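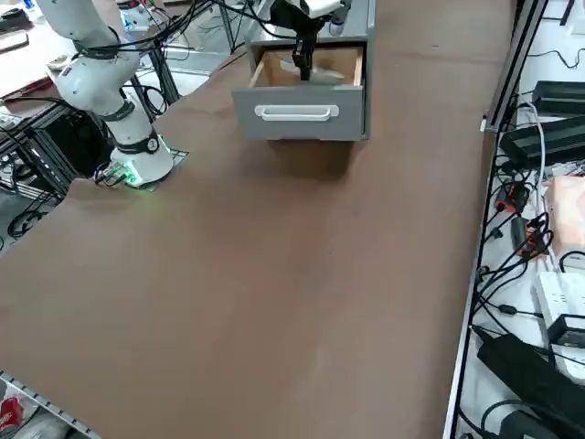 Frida Østergaard reckons the fast loader goes in first and everything else can wait, and after a weekend of fiddling I'm not so sure she's right.

Posted 1st July by tapedeck_mel

So I've picked up an Amiga 500 with a Hirko accelerator already fitted in the trapdoor side (don't ask what I paid, my partner reads this site) and I'm trying to get a Haltora floppy emulator going as the internal drive. Frida's advice on the club list was to put her boot loader on the USB stick before touching any jumpers. I did that, and I get the purple screen, then the drive clicks, then nothing. The same stick boots fine on my mate's machine with no accelerator. Capacitors were done in February and the power supply is a new one. Is it the card, the stick or me? I've got 79 disk images on there and the colour of the menu text is the only thing I've managed to change, ha.

bitplane_gaz

Had this exact combo! Take the Hirko out first and try again with the plain machine, because if it boots then you know the emulator's fine and you can stop swearing at it. Mine wouldn't go until I cleaned the edge connector on the card with a bit of isopropyl and a lint-free cloth (a school eraser works too but you get crumbs everywhere). Reseat it firmly, it needs more of a shove than you'd think.

Also check the drive select jumper on the Haltora. Mine came set for a PC and I lost a whole evening to it. It wants to be on S0 for the internal drive. And get the stick down to a small FAT32 partition, I had no luck with a big one and plenty with an old freebie from a trade show.

Frida's loader is good by the way, I just wouldn't start with it. Start with one plain disk image in slot zero, something you know works, and add the menu later.

moggy64

just buy a real drive mate, they sound better

Aster_Lane

Gaz is on the money about the jumper, but you said it boots at your mate's place, so did you take the emulator over or only the stick? If it was only the stick then you haven't tested your Haltora at all. Worth lugging the whole lot over there one arvo.

My other guess is firmware. I run a Haruna card in mine and the older emulator firmware hated it, I'd get the click and then a blank screen about one boot in three. Updated it from the stick (hold both buttons while you power on, wait for the display to settle, and don't get impatient like I did) and it's been good ever since. Write down your old version before you flash it so you can go back.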